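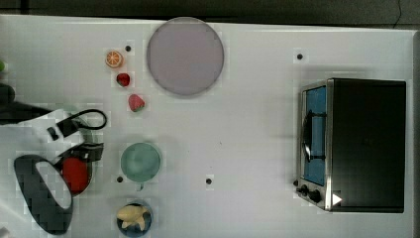 *Play food and a round plate on a white tabletop.*

**Ploleck opens distribution center in Brumby for children's play kitchen products**

BRUMBY, July — Ploleck, a supplier of play food and toy kitchen sets, has opened a distribution center on Rodrigues Road in Brumby. The building has 3,630 square meters of floor space and replaces two leased warehouses in Zerkbridge.

Orders from schools, child care centers and independent toy stores now ship from the new site. The center is set up to handle up to 600 cartons per shift. The cutoff for same-day dispatch moves from 11 a.m. to 2 p.m.

Ploleck stocks 366 product lines at the center. Replacement parts, including single pieces of play food, are held in a separate picking area and can be ordered without a minimum quantity. Under the old arrangement, parts were packed in Zerkbridge once a week and sent with the next full order.

Carton labels have also changed. Each label now shows the item number, batch number and age grade on two adjacent sides, so that stacked cartons can be read from the aisle. Stores that scan incoming goods should update their item files before receiving their first delivery from Brumby. The item numbers themselves stay the same.

The company has hired 18 people for warehouse and customer service work at the site. Staff from Zerkbridge were offered transfers.

Returns should be sent to the Brumby address. Packages already on their way to Zerkbridge will be forwarded through the end of September — no new return form is needed. Prices, payment terms and freight rates are not affected by the move.

**Trade inquiries:** Ploleck Customer Service, Rodrigues Road, Brumby. Phones are open from 8 a.m. to 4:30 p.m. on working days.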